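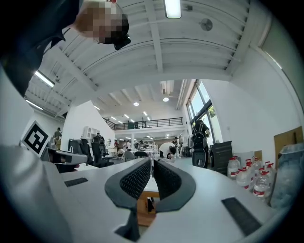 Ticket: Gripper loses its place when folding towels
Product: Drito hand-held gripper, used with Clidov recorder
Opened: 2020-11-12
Status: Open, workaround in place
Priority: Normal

Reported problem

We are teaching a Mertens arm to do small household jobs: folding tea towels, wiping a table, putting cups back on a shelf. Cups are going brilliantly. Towels are not. In 7 of yesterday's towel recordings the position track jumps sideways just as the fingers close on the cloth, and the arm copies the jump faithfully. It picks up a corner, swings it a hand's width to the left and folds thin air. Very funny the first time, but we would like a folded towel!

Steps to reproduce

Lay a towel flat on a table. Bring the gripper down from above, pinch the near corner, lift and fold to the far corner. The jump comes at the pinch or just after it. If you go slowly it is rarer.

Log

Entry 1
Restarted the Clidov recorder and ran the calibration again. No change. Calibration score is the same as last week, when everything was fine.

Entry 2
Swapped the towel for a plain dishcloth. Fewer jumps, though still there. Support asked whether the towel has stripes. It does — blue ones, evenly spaced, and apparently that is hard on the tracking when the cloth fills most of the view.

Entry 3
Tried a patterned mat under the towel so there is something fixed to look at round the edges. Big improvement. We recorded 11 folds in a row and only 2 of them jumped, both when the operator's sleeve dropped low over the table.

Entry 4
Support suggested checking the finger pads for fluff, as a slipping pad can look like a bad track when you play it back. Cleaned both with a dry brush. The grip feels better on thin cloth, but the jump is a separate thing: it shows in the raw position file as well.

Entry 5
Trained on the good recordings only. The arm folded a towel in half, then in half again, and left it square enough that I would put it in a cupboard. It took around 8 minutes, so I am not giving up doing my own laundry just yet, but the room cheered all the same. A year ago the same arm could not find the corner.

Entry 6
Tried the same model on a pillowcase out of curiosity. It gets hold of one layer and not the other, every time. Not a bug, I think, we simply haven't shown it enough pillowcases. Leaving it out of this ticket.

Workaround

Use the patterned mat, keep sleeves rolled up, and slow down for the pinch. Throw away any recording with a jump before training. One bad fold does more harm than we expected.

Reply from support

Thanks for the raw files, they were a great help. We can repeat the fault here with a striped towel from Vetel and a bare table. A fix for the tracking is planned for the December release. Please keep the old recordings, as they may be recoverable once the new version is out.

Still to do

Check whether the jump also appears when wiping tables with a striped cloth.
Send support one clean towel recording to compare.
Re-run the old recordings after the update and report back on this ticket.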